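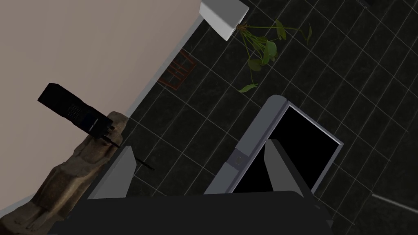

Laptop-like device on the tiled floor, screen dark.

Up at six. Rain on the roof and the radiator in my room at the hostel stone cold again. I wrote up last night's notes before breakfast while I still had them straight. The Vellar side want the talks moved to Nanard after all. They put it in a letter of two pages, and the word "guarantee" comes up in it four times without anyone saying who is to give it.

Pentti Kokkonen chaired the morning session. He read out the order of business and asked if there were objections. There were. Yaroslav Antoniuk said his delegation would not discuss the river crossing until the list of detainees had been exchanged in full. The list we hold has 263 names. Theirs has 222. Most of the gap comes down to spelling, and to men entered under a father's name on one list and a village on the other, but that still leaves a number no one on their side will talk about. We broke at half past ten with nothing agreed except lunch.

Walked down to the quay in the break. Two lorries waiting for the ferry, both with Moroz plates. One driver told me he had been there since the evening before and had been charged 900 for a permit that was free in July. I wrote that down for Daryna.

The afternoon went better. Kokkonen split us into two rooms, one for the list and one for the crossing, and said neither had to wait for the other. Antoniuk did not like it but he did not walk out. I was in the room with the list. Vitalii Sydorenko read their names aloud and I ticked ours, which took until nearly five. He is slow and careful and I would sooner work with him than with anyone else they have sent. We settled nineteen names. He let me copy out the ones in dispute by hand, which he did not have to do.

Rang my sister after supper. The boiler man has been and she has paid him. Mum is sleeping better. 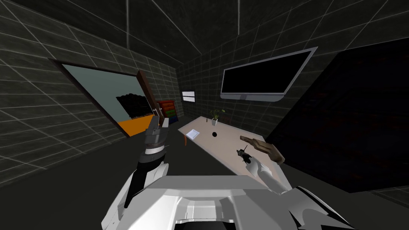
By Zakhar Melnychuk
Posted from Nanard, evening

Moved across this morning, so the letter got its way. The drive took three hours with the stop at the Sestley checkpoint, where they had all the bags out on the verge and then put them back without opening any. Our rooms are over a bakery and warm, and I have washed two shirts.

Daryna Hutsuliak was here before us. She has the camp figures at last: 2321 people registered on the north bank, and more than half of them want to go home before the ground freezes. She would like that figure read into the record first thing. I think Antoniuk will object to the source, so she is getting the register itself copied tonight.

Kokkonen has a cold and went up early. The crossing group meets at eight and the list group at nine. I still have to type up the disputed names and find an envelope big enough for them.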